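Bench and Open-Case Inspection Checklist, with my comments

Kept by Meifang Yuan, Paltier repair bench. Revised October 27, 2020.

I rewrote this after we moved into Room 21, mostly so I'd stop answering the same questions by email (you know who you are). Tick the box on the paper copy, write the tower's tag number at the top, and leave the sheet with the machine. My comments are underneath each item. Skip them if you've done fifty of these, read them if you haven't!

1. Power cord out, wall end and machine end
OK [ ] Fix [ ] N/A [ ]
Both ends, please. I've seen people pull the wall plug, get distracted, and come back to find somebody helpful has plugged it in again. Hang the cord on the hook so the next person can see it's off. Then hold the front power button down for a few seconds.

2. Tower on its side, open side up
OK [ ] Fix [ ] N/A [ ]
Flat on the bench, and not hanging over. Watch your fingers on the slats when you set it down, these old cases are heavier than they look and I have pinched myself twice this year. The side panel goes on the shelf underneath, never leaned against the bench leg where somebody will kick it.

3. Wrist strap on and clipped to bare metal
OK [ ] Fix [ ] N/A [ ]
Bare metal, so not the painted outside. The straps from Moterum are the ones I like. If the clip is loose, throw it in the bin marked Cao (that's the brand of the old ones, we're sending the whole lot back) and take another.

4. Power supply label readable, no bulges, no burnt smell
OK [ ] Fix [ ] N/A [ ]
Do not open the power supply. I don't care what video you watched! Read the label, copy the rating onto the sheet, look at the cables where they come out of the box and stop there. Nicks in the insulation mean the whole unit gets swapped. A bit of tape is not a repair.

5. Cables sorted before anything gets unplugged
OK [ ] Fix [ ] N/A [ ]
My favorite item, and the one everybody rushes. Older towers are a real tangle inside. Follow each cable with a finger from one end to the other before you touch a connector, and take special care with the thin ones, they're so easy to snag with a sleeve. Tag number 1604 came back to me with a pulled drive lead for exactly this reason, and I spent half a morning hunting for a fault that wasn't in the drive at all.

On a case like the one on my bench, the yellow-and-black bundle comes off the power supply and loops down into the middle, the light-blue SATA cable is over by the lower drive bay, and there's a thin red cable right next to it. Sort those out first and the rest is easy.

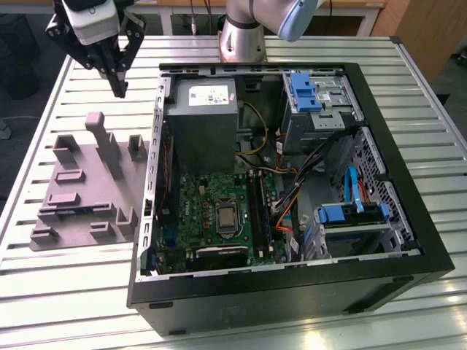
6. Drive cage and latches
OK [ ] Fix [ ] N/A [ ]
Press the blue plastic gently. If a latch won't give, check that you haven't missed a screw before you push harder, because a snapped one means ordering from Romon and waiting. Run a fingertip near the edges of the metal only if you have gloves on. Sheet metal cuts are nasty and they take forever to heal.

7. Processor and socket
OK [ ] Fix [ ] N/A [ ]
With the processor exposed you keep drinks, tools and elbows away from it. Don't touch the top. Write down whether the retention frame is closed, and if you can't tell, come and get me, I don't mind.

8. Memory and expansion card seated
OK [ ] Fix [ ] N/A [ ]
Look at both ends of each slot. Cards tend to creep up on one side after a tower's been carried around. No forcing!

9. Dust
OK [ ] Fix [ ] N/A [ ]
Short bursts of air, can upright, fan blades held still. Safety glasses on for this one, please, I had grit in my eye for a whole evening last April.

10. Loose screws and small parts accounted for
OK [ ] Fix [ ] N/A [ ]
Everything goes in the tray as it comes off. Before the panel goes back on, tip the case slightly and listen for a rattle. If you hear one, find it.

Sign-off: initials, tag number, and anything marked Fix copied to the repair log. Questions to me at extension 825.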